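Clistow bench notes, January, late afternoon

Spent most of today on the big worktable, the pale one that came over from the Purnance shop with the rest of the furniture. I had meant to give it half an hour and then get on with the drawer fronts, but you know how it goes with a tabletop once you start looking at it closely — the half hour went by and I was still bent over with the lamp, following the grain up and down.

I do like this one. The pattern runs in long tall arches on one side and then tightens up into thin straight lines, and it has a light blonde color that makes the whole end of the room feel brighter. I wiped it down twice with plain warm water and a drop of dish soap, then once more with a clean cloth, going along the lines each time. For the record, I left the stronger cleaner in the cupboard. We used it on the Tolentino table (job 81, for anyone looking back) and it left a dull patch that I never did get out.

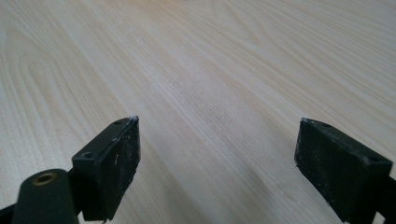
After that I let it sit for 15 minutes and came back with the lamp held low, near the level of the surface, and looked across it from both ends. It's the only way I know to judge the sheen. Overhead light flatters everything, and I've been fooled by it more often than I'd like to admit. I'm happy with a soft shine on this one and don't want to take it any further, so please no polish, even if there's an open can sitting right there.

Still to do: felt pads for the feet, and somebody with better knees than mine could check the bolts underneath. The pads are in the bin marked 86, behind the sandpaper. I've also written the table into the furniture book as 2,216, on the same page as the two benches, and the drawer fronts will have to wait until I've had some supper.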